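Imprimir | Enviar por correo

Asunto: Re: Preparación de pedidos en Lund, turnos
De: Vaida Sproģis
Fecha: 9 de noviembre de 2025

Hola a todos:

Contesto a lo de Snædís por partes. Los 2 puestos de picking de piezas sueltas se mantienen, pero cambian de contenido. El brazo saca los artículos de la cubeta y la persona atiende las paradas, repone y revisa lo que el sistema no reconoce. En Dudix pasamos unas 3,000 piezas por turno y casi todo el trabajo repetido de muñeca está ahí.

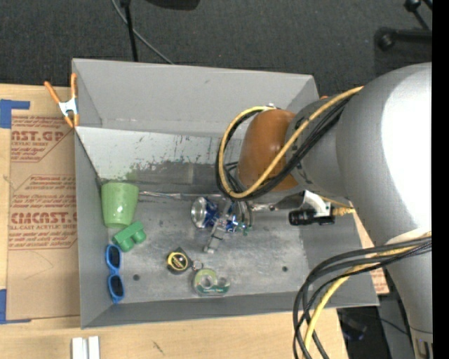 Cubeta con artículos variados y la pinza sobre la lata.

Lo mezclado sigue siendo lo difícil: unas gafas de sol junto a un rollo de cinta no se cogen igual. La formación son 4 jornadas, dentro del horario. Queda sin cerrar la categoría profesional, que Sirwood quiere dejar como está y nosotros no.

Snædís Bergmann escribió:
> En Rornel somos 11 en preparación y nos han hablado
> del brazo sin papeles delante. ¿Se pierden puestos?
> ¿Quién responde si se para a mitad de turno?

Si se para, avisa el operario y responde mantenimiento. Eso sí está por escrito; os paso la hoja mañana.

Vaida

Responder a la lista | Versión para imprimir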